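Ticket 17: Trever label printer, back room
Opened by: Bradley Sowerby
Status: still open, sort of

OK so the Trever is doing the thing again. I send a sheet of address labels, it wakes up, pulls one through, prints the top 3 lines and then spits out the rest blank. I've turned it off and on, swapped the cable for the one from the front desk and put in a fresh roll (the good ones from Wanigasekara, not the cheap ones). Same result every time!

It only happens with orders that have a photo on the packing slip. Plain text goes through fine, I ran 13 of those in a row. The one that choked it this morning was the Nistport order.
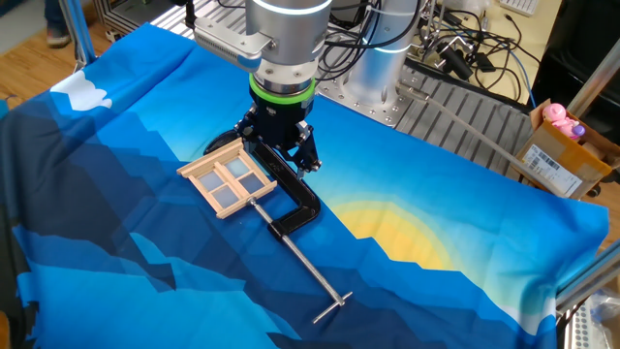

Dollhouse window, four panes, on the blue print cloth

Update, after lunch: Afia Ankrah told me to shrink the picture before it goes into the slip, so I took it down to 7 percent of the original size. Printed first try!! Then I did a second one and it stalled again, but at least it got almost all the way down the address.

Afia thinks it's the driver. She's going to put the May version back on tomorrow before we open. Until then please send anything with a photo to the big Vater upstairs, and don't forget to switch the tray to plain paper.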